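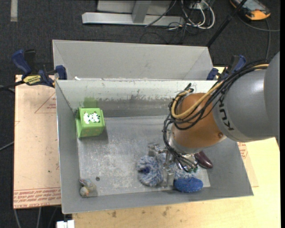
Bhupendra Sachdeva thinks you should never trust a grasping number until you've asked who put the objects in the bin. He told me this in my first month of robot work, over a very bad sandwich, and I nodded as if I understood. It took me a whole summer to find out what he meant, and this chapter is my attempt to save you the summer.

Chapter 2
Grasping Without a Plan

In Chapter 1 we had it easy. We knew the shape of every part, we knew where each one sat, and the arm only had to go there and close its fingers. Now we give all that up. From here on the robot gets a bin with a jumble of things in it and no models of any of them. A fluffy thing, a spongy thing, a green box, a crumpled little package, something shiny and maroon – good luck!

You might think the fluffy one is the hard one. I did. But soft, shaggy objects are often pretty forgiving, and if the fingers land anywhere near the middle they tend to close on something. Stiff, smooth things with sloping sides are where I've lost most of my afternoons. And a box that sits snug in a corner can be worse than either, because a finger needs somewhere to go and the wall is already there.

So how does a robot learn any of this? The method we'll follow for the rest of the chapter is the one we used in the Wellow study, and it's simple enough to write on a napkin. Look into the bin. Pick a spot and an angle. Go down, close, lift, and check whether anything came up. Write down a 1 or a 0. Drop whatever you've got, and go again. After enough tries you train a network to guess, from the picture and the chosen spot, how likely a 1 is. Then you let the network choose the spots, and you keep writing down ones and zeros.

That last step is the part I want you to slow down on. Once the network is choosing, your data stops being a fair sample of the bin. The robot goes back to what it's good at. In our first run the arm made 469 attempts, and the success rate climbed so nicely that I emailed Ebony Baxter a plot of it before lunch. She wrote back with one question: which objects?

Ouch. Nearly all the late successes came from the same few easy things. The rest had drifted out to the walls and corners, where the robot had stopped trying. The curve was real, every point on it was a true measurement, and it told us very little about whether the machine could empty a bin.

We changed 2 things. First, anything that was lifted went into a second bin, and stayed there until the round was over, so the easy objects couldn't be picked over and over. Second, we scored a round by how many objects were left after 20 attempts. Our pretty curve got a lot less pretty. It also started to agree with what we saw standing next to the robot, and I'll take that trade any day.

Notice that we didn't touch the network. Same camera, same layers, same training code (Wudau, which you'll meet properly in Section 2.4). People new to the field like to reach for a bigger model when a result looks odd, and I still feel that itch myself. Try the boring checks first. Are the bins clamped down well enough that they sit in the same place at the end of a run as at the start? Does your "something came up" test get fooled by a thin object? Did somebody retire the awkward items in August and forget to mention it?

Section 2.1 sets up the problem and the notation. Section 2.2 covers how to choose the first few hundred grasps, when the network knows nothing and random is the best you've got. In 2.3 we deal with walls and corners, and in 2.5 you'll find the full results, object by object, including the 12 items we never got much better at.

Before you turn the page, grab a deep mixing bowl and drop in a sock, a bar of soap, and a small box. Now take them out using only your thumb and one finger, coming straight down from above. Keep score. Then do it again with the box pushed up against the side, and jot down what you changed about your grip – we'll need your notes in 2.3.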